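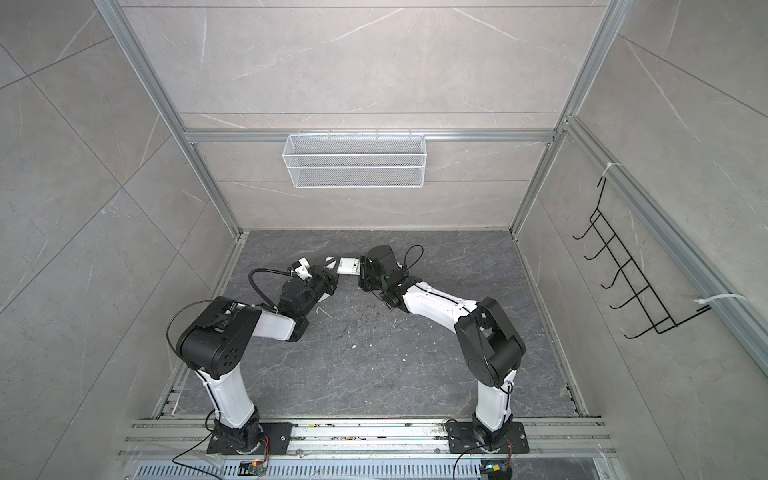

White mesh basket on the back rail, black five-hook rack on the right. The hooks are still waiting for a job.

I have a thing about walls. Give me a small room and I'll ignore the floor plan, the light, the lovely view, and go straight to wondering what could hang where. My first apartment had a kitchen so narrow that I could touch both sides with my elbows, and I lived there for two years with every pan I owned dangling over my head. I've never really gotten over it (in a good way, mostly!).

So when I started writing about small workspaces for this issue, I knew I'd end up talking about rails and hooks. I just didn't expect to get so worked up about a wire basket.

Look at how it sits. It's hooked over the horizontal rail at the back, a little left of center, flat against the pale gray tile. You could lift a basket like that off with one hand and move it down the rail if you changed your mind, and I change my mind constantly. At home I have one very much like it over my desk, and it has been a mail basket, a yarn basket and, for one bad week in February, the place where I kept cough drops and nothing else. Mesh is forgiving. You can see what's in it, so you don't end up with three rolls of tape and no scissors.

The black rack with the hooks is the part I keep coming back to, though. Five curved hooks on an angled rail, held on with white zip ties, one at the top and one at the bottom. I love this. I have spent real money on brackets. I once paid Condon, the hardware place down the street from me, to order a special clamp that took 14 days to arrive and then didn't fit. A bag of 100 zip ties costs less than lunch, and if you put the rack in the wrong spot you snip two of them and start over. White on black isn't what a catalog would choose — I'd probably go find black ones, because I'm fussy — but it does the job without a single hole in the wall.

And you don't want holes in walls like these. The marble look is everywhere, pale on the sides and back, darker gray on the floor, and I'll admit I was a snob about stone patterns for years. Then I put a Vondráček panel behind my own workbench, in a soft gray with white veins, and I've become one of those people who makes guests come and admire it. It bounces the light around and makes a crowded corner feel calmer. My one regret is drilling it. I've got a crooked row of screw holes from my first attempt at a shelf, and I see them every morning with my coffee.

Silver aluminum rails get you out of that. The rail takes the weight, the wall gets left alone, and you can hang things off it until you run out of things. A friend who fits out craft studios swears by them. She priced a full built-in for one client at 2000 dollars, then did the whole room with rails and baskets instead and had it finished before the weekend.

If you're starting from nothing, I'd buy one basket and one rack of hooks and live with them for a while before getting anything else. Put the basket where your hand goes first. Leave the hooks empty for now. Mine filled up by themselves in a week: scissors, a tape measure, headphones, the good brush, and a tote bag that I still haven't found a better home for.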